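第三章　慢火：炖煮与汤羹

3.1　写在开火之前

前两章我们讲了刀工和旺火快炒，想必不少同学的手腕还酸着。到了这一章，节奏要放慢下来了。炖煮是一门和时间打交道的手艺，火不大，声音也小，站在灶前的人常常觉得自己什么也没做，可锅里的变化一刻也没有停过。

我学炖肉是在一家叫康特雷拉斯（Contreras）的小馆子，师傅名叫布劳略·奥坎波（Braulio Ocampo）。头一天他让我守一锅牛腱，我年轻，心急，隔一会儿就掀一次盖子，又嫌汤不滚，悄悄把火拧大。到了晚饭时分，肉捞出来，外面柴，里面硬，汤也是浑的。师傅没有骂我，把那块肉切成薄片，拌了辣油和香菜，我们几个人就着馒头吃了。他只说了一句：“明天还是你守。”后来我守了整整两年的锅，才慢慢明白那天错在哪里。

这一章的内容，大半是那两年里攒下来的，也有一部分来自我的同事曹氏桃（Thảo Đồng）。她做的清汤比我好得多，3.4节的吊汤法基本上照她的笔记写成，我只改了几处措辞，免得同学们看不懂她那些缩写。

3.2　肉为什么会变软

先说一点道理，不长，请耐心读完。

牲畜身上经常活动的部位，比如腱子、肩肉、尾巴，结缔组织多，里面的胶原蛋白把肌肉纤维捆得紧紧的，所以生的时候韧，快炒也嚼不动。胶原在有水的环境里持续受热，会慢慢转化成明胶。明胶溶进汤里，汤就有了稠厚的口感；留在肉里，肉就显得润。我们平常说一锅肉“炖到位了”，说的多半就是这个转化已经完成得差不多。

这个过程急不得。火开得太猛，肌肉纤维剧烈收缩，把水分挤出去，而胶原还没来得及化开，结果便是我当年那块牛腱。大滚还会把油脂和浮沫打碎，混在汤里，汤色因此发浑。想要奶白的浓汤，倒是要借助这股翻滚的劲头，所以鱼汤、骨头汤另有一套做法，放在3.5节再谈。

再说瘦肉。里脊、鸡胸这些部位胶原很少，久炖只会越来越干。每年都有同学问能不能拿里脊做红烧肉，我每年的回答都一样：能做，不好吃，把里脊留给上一章的滑炒吧。

3.3　器具与准备

炖煮用的家什不多，可是每一样都要天天用，值得细细挑选。

一、锅。砂锅、铸铁锅、不锈钢厚底锅都可以。砂锅升温慢，保温好，端下火以后还能咕嘟好一阵子，缺点是怕骤冷骤热，刚离火的砂锅千万不要放在湿抹布上。铸铁锅结实，可以先煎后炖，一口锅做到底，只是分量不轻，手腕没力气的同学请找人搭把手。薄底锅不推荐，锅底受热不匀，糖色重的菜特别容易糊。锅的大小以食材入锅后占到一半多一点为宜，太满了容易溢，太空了水汽散得快，汤还没好就得添水。

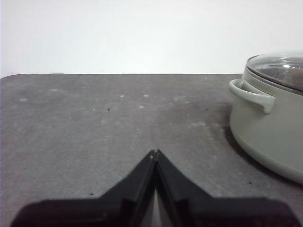

二、锅盖。盖子要合得严，但也不必严到一丝气都不透。炖到后半程需要收汁的时候，把盖子斜着搭上，留一道缝就行。有的盖子内侧带凸点，水汽凝结后会均匀滴落，用来焖肉很合适。

三、撇沫的勺子。细网的最好，没有的话用普通汤勺也行，旁边备一碗清水，撇一下涮一下。焯水时浮沫最多，这一步做得仔细，后面省心不少。

四、香料袋。八角、桂皮、香叶之类装进纱布袋里再下锅，吃的时候不会咬到，取出来也方便。香料宁少勿多，初学者最常见的毛病就是把炖肉做成了中药铺的味道（我自己也犯过，那锅汤连隔壁的狗都绕着走）。

东西备齐以后，请先把肉切好，冷水下锅焯一遍，捞出来用温水冲净。记得用温水，热肉碰上凉水，表面会一下子收紧，再想炖软就要多费些工夫。添水也是同样的道理，最好一次加足，中途非添不可的话，请添开水。

至于盐，我的习惯是晚放，等肉已经能用筷子扎透了再调味。汤在炖的过程中会越收越浓，一开始觉得刚好的咸淡，到最后往往偏重。酱油本身含盐，用来上色的那一份要算在总量里。

课前练习

请在家里炖一小锅萝卜牛腩，不放香料，只用姜和盐。每隔一段时间夹一小块肉尝一尝，把软硬和味道的变化写在本子上，上课时带来。火候请保持在汤面微微冒泡的程度，中间尽量少掀盖子。

做砸了也请照样带来，我们会在下一节里一起尝。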